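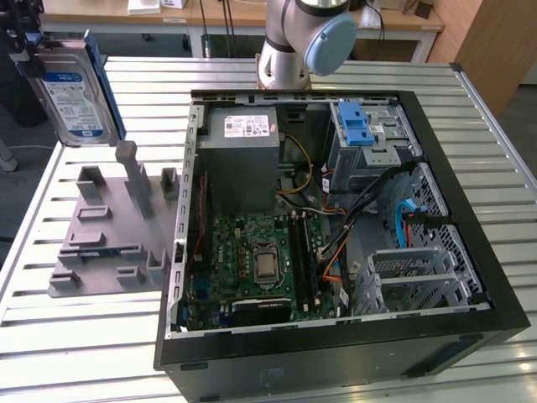 **Vrabec puts its disassembly cell setup procedure into print**

JULVILLE, April – Vrabec, which takes desktop computers apart for parts recovery, has released the setup and maintenance procedure for its Buka cell. The document covers a single robot arm, its gripper, the fixture plate and the slatted table they work over. It replaces the notes the shop had been using since the cell was installed.

The Buka cell pulls drives, memory and processors from desktop towers. An operator takes off the side panel and lays the tower on its side with the interior facing up. The arm does the rest of the handling and sets the recovered parts on the fixture plate next to the case.

**Fixture plate**

The plate is 3D printed in gray and carries the blocks, posts and slots for one family of towers. Under the new procedure it is checked for square against the edge of the table at the start of each shift and replaced after 200 towers, or sooner if a drive rocks in its holder. Prallesari prints the plates for Vrabec and keeps two on the shelf.

"We used to wait until the arm started missing," said Ľubica Hubáček, who runs maintenance at Vrabec. "By then you had a bent pin or a drive on the floor. Changing the plate takes less time than finding out why the last pick went wrong."

**Gripper**

Finger pads are wiped down every 30 towers. Dust from old cases builds up on them and a 3.5-inch drive will start to slip when it is held upright. The fingers themselves are checked for play once a week by hand, with the arm stopped and locked out.

**Loose cables**

Most stops in the first months came from cables. SATA and power leads hang across the interior and can catch the wrist when it reaches for the drive cage. Operators now move leads clear of the cage before starting a cycle – a step that was left out of the original instructions. Vrabec logged 241 stops in the three months before the change and 30 in the three months after it.

**Re-teaching positions**

When the table or the arm base has been moved, three reference points on the plate are taught again before any tower is loaded. The arm is run at low speed through one full cycle with an empty case. Hubáček's team has done this 235 times, counting practice runs, and the procedure includes their settings for approach height and grip force.

The procedure is available at no charge to other repair and recycling shops. Printed copies can be picked up at the Vrabec front counter in Julville. Shops that want to see a plate change can ask at the counter for a morning visit; changes are normally done at 7 a.m., before the first towers are loaded.

**About Vrabec**

Vrabec recovers and resells parts from used office computers. The company is based in Julville.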